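Altura is a small guitar effects and record pressing shop in Ivusville, and once a year, in April, it opens its doors to whoever wants to look. I went this spring because a band I write about, Sulix, had its second album pressed there, and because the flyer promised a set by them in the loading bay at the end of the afternoon.

The building is a former print works on the east side of town, behind the bus depot. Parking is on the street. Doors opened at 1 p.m. and visitors were taken through in groups of 30, with a wait of twenty minutes or so between groups. Admission was free, earplugs were a dollar.

The tour starts upstairs with the cutting lathe. Asmaa Bennani runs it and did most of the talking in that room. She showed us a blank lacquer, put it on the lathe and cut half a minute of a Sulix track while we stood against the wall. Bass-heavy songs need wider grooves, she said, and wider grooves mean less playing time on each side. Sulix brought her a side that ran over 24 minutes and she sent them home to drop a song. They moved it to the B side and shortened the outro.

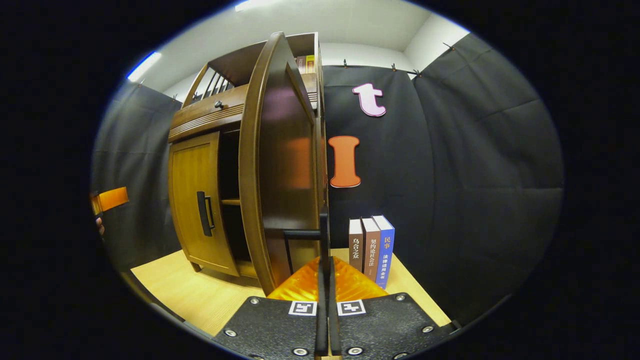

Sulix started in a rented room over a shoe repair place and recorded their first seven songs there on a four-track. Those tapes are still the ones fans ask for at the merch table, and the band plans to put them out properly next year. Storing tape and records came up a lot on the tour. A little wooden cabinet like this one, with a drawer across it and a shelf behind the door, is fine for books, but LPs need to stand upright at full height and away from heat. Bennani keeps her own reference copies in steel racks in an inside room with no windows.

Downstairs are the presses. Altura has two, both bought used and rebuilt on site. The operator puts a puck of warm vinyl between the labels, closes the press, waits, trims the edge and hangs the record on a spindle to cool. It's loud and it smells like a hot car. One of the presses was down for a hydraulic leak, so we watched the other. The Sulix order was 2,000 copies, most of them black, with a small part in a smoky green that the band picked from a tray of pellets.

We were each handed a reject to take home. Mine has a bubble near the run-out and plays fine up to there.

The effects side of the business is one long bench in the back. The pedal they are known for is the Beaulieu, a fuzz with three knobs and a toggle. The Sulix guitarist uses two of them in a row. Every unit is soldered by hand and played through the same combo amp before it goes in a box. There was a demo pedal set up, and the line for it was longer than the one for the restroom. I got my turn and found it gets harsh fast past the halfway mark on the gain.
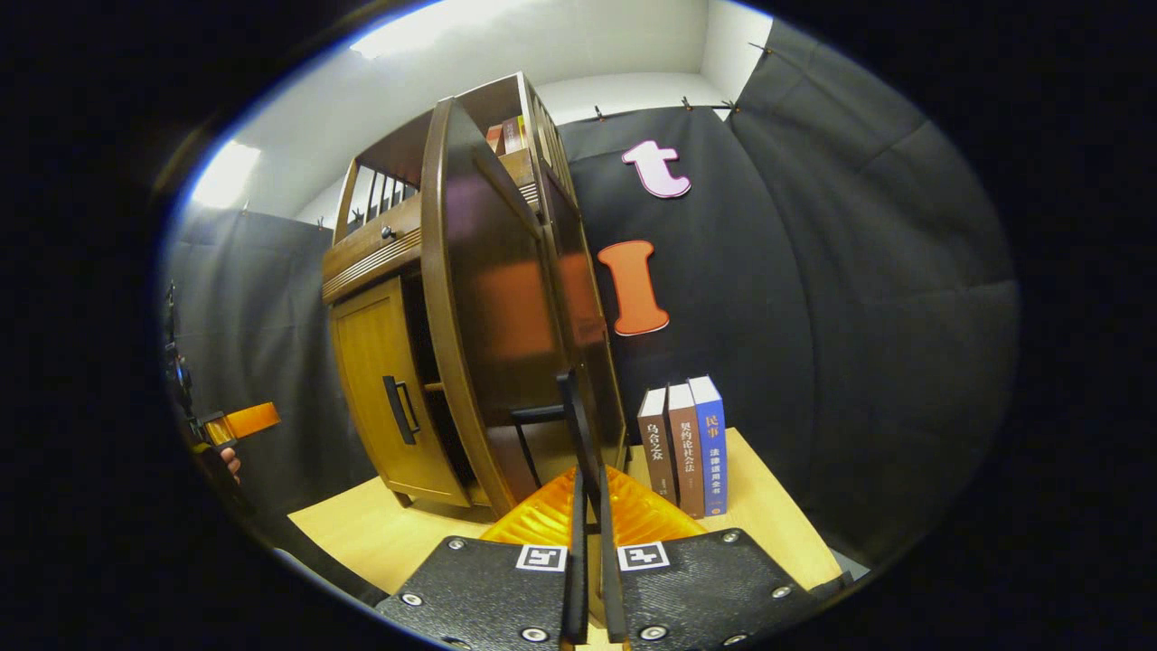 Can a band with no label get records pressed at Altura?
Most of the orders come from bands with no label. You send in finished mixes and artwork, pay half up front, and get test pressings to approve before the full run starts.

Sulix went on at 5 p.m. in the loading bay with the big door rolled up. I was told 109 people had signed in by then, and most of them stayed. The set ran 19 minutes. They opened with two songs from the new record, played one I didn't know, and closed with the old single at what sounded like double speed. The vocals were buried for the first song and better after that. The drummer had borrowed cymbals.

The album was for sale on a folding table next to the stage, cash only. The green ones were gone before I got over there, so I bought a black one and walked back to the car.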